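Setting Up a Sorting Station for a Shared Kitchen

Gastuvmont Residence Services, Guidance for Kitchen Users

This page explains how to set up and maintain a sorting station for small kitchen items in a shared kitchen. It applies to the kitchens at Vuscombe House and Drekden Court and may be used by any resident group that manages its own cooking space. The procedure covers flatware, serving pieces and small hand tools. Knives with exposed blades, glassware and electrical items are covered by separate guidance and should not be placed in the station.

Before You Begin

Choose a time when the kitchen is not in use for meals. Mid-morning is usually suitable, and groups are asked to finish before 11:30 a.m. so that lunch preparation is not delayed. Post a notice on the kitchen door the evening before. The notice should state which drawers will be emptied and ask residents to remove personal items marked with their room number.

You will need the following:

Open bins in at least two colors
A washable mat or table cover
Dish soap, a soft brush and clean towels
Blank labels and a permanent marker
A box with a lid for items to be given away

Bins should be rigid and free of cracks. Used bins are acceptable if they have been washed and have no lingering odor. Bins without lids are preferred for daily use.

Step 1. Prepare the Surface

Select a table at a comfortable standing height, away from the stove and the sink. Wipe it down and allow it to dry. Lay the mat flat, smoothing out any folds, and place the bins toward the back or along one side. The front of the surface should be kept free for the items being sorted.

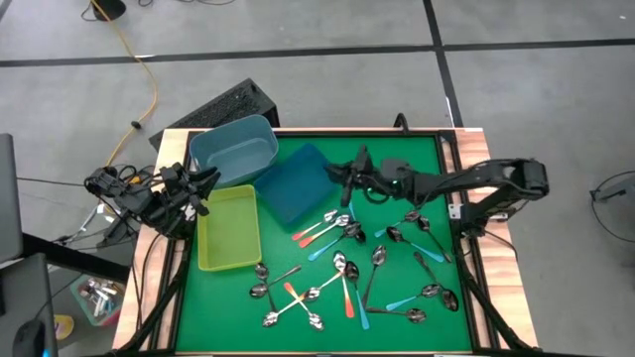
Bins placed along the upper left of a green mat.

Bins should be placed within arm's reach. If a bin must be moved each time an item is added, the arrangement should be changed before work continues. Two people may work at one table, provided that each has a separate area and that both follow the same color plan.

Step 2. Assign the Colors

Decide what each color stands for before the first drawer is opened. Vuscombe House uses one color for eating utensils and another for serving and cooking utensils. Drekden Court sorts by material, keeping all-metal pieces apart from those with plastic or wooden handles, as the two groups are washed differently. Either plan is acceptable. Write the plan on a card and fix it to the wall above the table.

Avoid a bin marked "Other." Items placed in a general bin tend to remain there for months. If an item does not fit the plan, place it on a towel to one side and decide on it at the end of the session.

Step 3. Empty One Drawer at a Time

Remove the contents of a single drawer and spread them across the free part of the surface. Do not open the next drawer until the first has been sorted, washed and returned. At Vuscombe House, the first session covered 58 forks, spoons and serving pieces from one drawer alone, and emptying several drawers together would have left no room to work.

Spread the items so that bowls and handles can be seen. Spoons nest easily and are often counted or washed as a single piece when they are stacked.
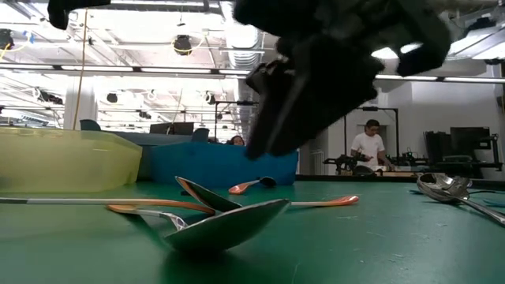 Should every utensil be washed before it is put into a bin?
Wash each item that has been in an open drawer, even if it looks clean. Items taken from a closed container may be returned without washing if the container is clean inside.

Step 4. Inspect and Wash

Check each item for bent tines, loose handles, rust and cracks. A loose handle collects water and food and cannot be cleaned properly, so the item should be withdrawn from use. Light rust on a metal surface can often be removed with a paste of baking soda and water. Leave the paste in place for 10 minutes, rub gently with a soft brush and rinse well.

Wash the remaining items by hand in warm, soapy water or in the dishwasher, according to their material. Wooden handles should not be soaked. Dry everything fully with a clean towel before sorting; damp items leave marks in the bins and may develop an odor.

Step 5. Sort into the Bins

Place flatware in the bins with handles facing the same way. Long serving spoons and spatulas should go in the deepest bin. Fill each bin only to the point where a hand can reach in and remove one item without lifting the others. If a bin fills early, add a second bin of the same color.

Colored handles can be helpful where several groups share a kitchen. The Phan Floor group at Drekden Court has adopted a single handle color for its own utensils, and returns to the wrong drawer have become less common.

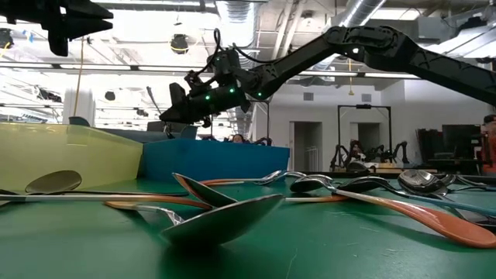

Metal spoons with orange handle ends, spread out on a green tabletop.

Step 6. Label and Return

Label the front of each bin in large block letters. Labels should name the contents in one or two words, such as "Forks" or "Serving Spoons." Place the bins in the drawers or on the open shelf nearest the dining area. Where a shelf is used, allow a clear space of 9 inches above the bins.

Items to Be Given Away

Sound items that are no longer needed should be washed, dried and placed in the lidded box. Leave the box in the kitchen for one week so that residents may reclaim anything placed there in error. After that time, it may be taken to the Residence Services desk. Damaged metal items should be set aside for scrap collection.

Ongoing Care

Bins should be emptied and washed once a month. Kitchens serving more than 70 residents should do so every two weeks. A full sort of all drawers is recommended each January and again at the end of summer.

Requests for replacement bins, mats or labels may be made at the Residence Services desk in either building. Please state the kitchen, the color required and the number of bins needed.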